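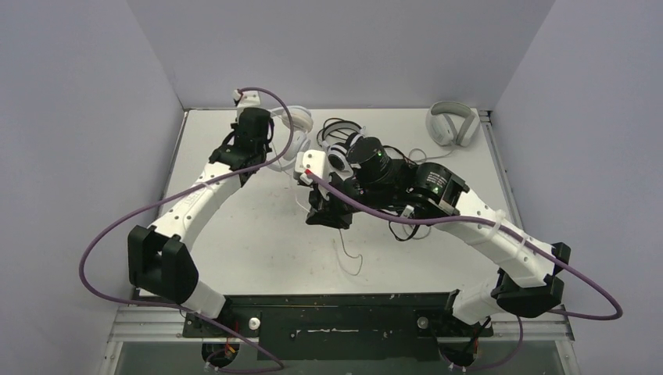

**Can I clean the ear cushions while they are still on the headphones?**
For a light wipe, go right ahead. For anything deeper, take them off first, so that water can't find its way into the speaker behind the cloth.

## Section 4: Cleaning, cord care and putting away

Headphones that get passed from person to person need a little more attention than a pair that only ever meets one head. The steps below apply to all over-ear pairs in the Brumano listening room, whether the cord is fixed or comes out, and they work just as well for a pair you keep at home. Set aside a quiet quarter of an hour the first time you try this – it goes much faster once your hands know the way.

You will need:

- two soft, lint-free cloths
- a small bowl of lukewarm water with a drop of mild dish soap
- a dry, soft brush (an old toothbrush is fine, as long as it is clean)
- cotton swabs
- a Sirkico cord strap for each pair

### 4.1 Wiping down

1. Unplug the headphones from the player or the wall box. If the pair has a battery, switch it off as well.
2. Lay the pair on a clean, flat surface with plenty of elbow room.
3. Brush along the seam where each cushion meets its cup. Dust loves to settle there, and it turns to paste if you wet it first.
4. Dip one cloth in the soapy water and wring it out until it no longer drips.
5. Wipe the cushions, then the inside of the headband, then the outside of the cups. Go gently over any printed letters.
6. Follow with the dry cloth and leave the pair out in the open for 90 minutes before anyone wears it.

> **Caution:** Never spray cleaner straight onto a cup. Keep rubbing alcohol away from soft cushions too, as it dries the covering and makes it crack.

### 4.2 Taking cushions off and putting them back

1. Hold the cup in one hand and slide a fingertip under the lip of the cushion.
2. Work your way slowly around the edge. Most cushions peel away with an easy pull; a few turn and click. If yours won't budge, check the Urkar parts sheet for your model before you try any harder.
3. Clean the groove with a barely damp cotton swab and let it dry.
4. To refit, hook the lip over the bottom of the cup and stretch it upward, a bit at a time, until it sits flat all the way around.

*Note:* Replacement cushions are in the Þorgeirsson cabinet, drawer 42. The usual order number is 2106. Please write down what you take on the card inside the drawer – Engelbert Imhof reorders from that card, and the next delivery isn't due until November.

### 4.3 Cords

Please don't wrap a cord around the headband, however tidy it looks. The pull lands right where the cord enters the cup, and that is the spot that usually gives out.

1. Let the cord hang straight for a moment so the twists can fall out.
2. Gather it into loose loops, each a little wider than your hand.
3. Fasten the strap around the middle of the loops, snug but not tight.

### 4.4 Putting away

Slide the headband back to its shortest setting and hang the pair on its peg, with the looped cord resting beside it. Pairs with cracked cushions or a crackling sound go in the repair tray, along with a short note saying which side is affected.

Section last revised 5th June. Battery charging is covered in Section 5.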